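Holding parts still: tray and pocket design for loose processors and memory
Speaker notes, afternoon session, Hirville
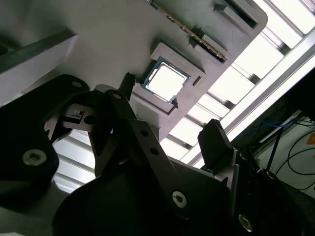
Slide 1. Gray parts tray with a CPU in the raised square pocket and a RAM module in the long slot.

Slide 1 notes
Leave this up while people sit down. Subject of the talk is the tray. Start with the square pocket, it gets most of the time. The small dark triangle at the pocket corner comes back on slide 5, so point to it once now and move on.

State scope. Loose parts on a bench, between the box they came in and the board they go into. Shipping packaging is out of scope. So is anything on tape or reel.

Slide 2. Why a tray at all
A bare processor put down on a bench has two bad faces. Contacts or pads underneath, metal heat spreader on top that takes fingerprints and later takes paste. The edge is the only place to hold it, and the edge of the substrate is thin.
Memory is similar. Gold contacts along one edge, chips on the faces. Hold by the short ends or by the top edge.
The tray has to present each part so that the safe edges are the easy ones to reach. Everything else in the talk follows from this.

At Skostmont we ran with foam for a long time. Foam is fine for storage. It closes up around the part, and people dig at it with a fingernail. Show the foam block if it made it into the bag. Pass it around.

Slide 3. Raised pocket or sunk pocket
Sunk pocket: cut the outline into the tray surface, part sits level or below. Protects well. Hard to get out, needs finger cutouts on two sides, and the cutouts weaken the wall.
Raised pocket: low frame standing up from the tray surface, part sits inside it. The top of the part stays near the top of the frame. The heat spreader is easy to see from across the bench, so an empty pocket is obvious.
We use raised for processors, sunk for everything long.

Bevel on the frame. Say this slowly, it is the detail people copy wrong. The bevel leads the part in. If the bevel is too steep the substrate catches on it and the part sits tilted. Too shallow and the frame spreads out and uses up tray area. Version 2 of the Gridell tray had it too steep. We had parts sitting with one corner up and did not notice until the lid went on.

Slot in the side of the frame. On our drawings it is a relief for a thin tool or the corner of a fingernail. One side only. With slots on both sides people squeeze, and the tray lifts with the part.

Slide 4. The long slot
Memory modules. Two choices here too: standing on edge or lying flat.
On edge saves space and looks tidy. The contacts then carry the weight, or the slot needs a step so the board rests at the ends. The step is small and wears.
Lying flat takes more area. Contacts are visible and touch nothing if the floor is relieved along that side. We went flat in one layout and on edge in another, and both are still in use.
Slot width is the number everyone asks for. Answer: measure your own modules, with the heat sink if they have one, and check more than one maker. Do not give a figure from the stage. Last time it ended up in someone's drawing.

Clearance at the ends matters more than clearance on the faces. A module that slides lengthwise will hit the end wall every time the tray is picked up.

Slide 5. Orientation marks
Back to the triangle. Processors carry a mark at one corner. If the tray has one as well, the part can go in the same way every time, and the person at the board does not have to turn it over to check.
Three rules:
Mark goes outside the pocket, so it can be seen with the part in place.
Mark is dark on a light tray.
One mark per pocket. No text next to it.
We tried molded letters. Too small to read, and they filled with dust. The Phí layout has a filled triangle and nothing else.

Memory does not get a mark. The notch in the contact edge does the job. Expect a question about this.

Slide 6. Spare cavities
A tray usually ends up with rectangular recesses for parts that were not decided when the drawing was made. Keep a couple. Size them differently. People will put screws in them regardless of what the drawing says, so radius the inside corners or the screws stay in there.
Do not place a spare cavity so close to the memory slot that the wall between them gets thin. Ours cracked at that wall.

Slide 7. Color and light
Matte light gray. White glares under overhead fixtures, black hides the marks and the dark chips.
The heat spreader reflects whatever is above it. Under a bright ceiling light the markings on top can wash out. If anyone has to read the part number in the tray, tilt the tray or move the lamp. Do not try to fix this with the tray color. We spent a month on that.

Slide 8. Checking a tray before use
Empty tray, then one part of each type.
Set the part down from above with no push. It should drop to the floor of the pocket.
Turn the tray a quarter turn and look along the surface for tilt.
Lift the part out by the edges.
Repeat 17 times with the same part, then look at the substrate edge under a magnifier. Any scuff means the bevel or the slot needs work.
Skip the drop test in the talk if time is short. It is in the handout.

Slide 9. Results from the Hirville bench
144 trays in use. 400 placements logged on the current layout.
Give both numbers and say what was counted: a placement is one part into one pocket, by hand. Tilted parts were logged separately, table in the handout. Do not compare with the foam period. Nothing was logged then.

Slide 10. Open items
Lid. The current one touches the heat spreader if the pocket floor is high. Either lower the floor or relieve the lid. Not decided.
Static. Tray material has to be dissipative. Surface resistance drifts with cleaning and we do not have a good interval for retesting.
Stacking. Raised frames make stacking harder. A rail along one edge helps with alignment but makes the tray handed, and people stack it backward.

Questions. Leave slide 3 up during these. Drawings for the Gridell and Phí layouts are on the table by the door.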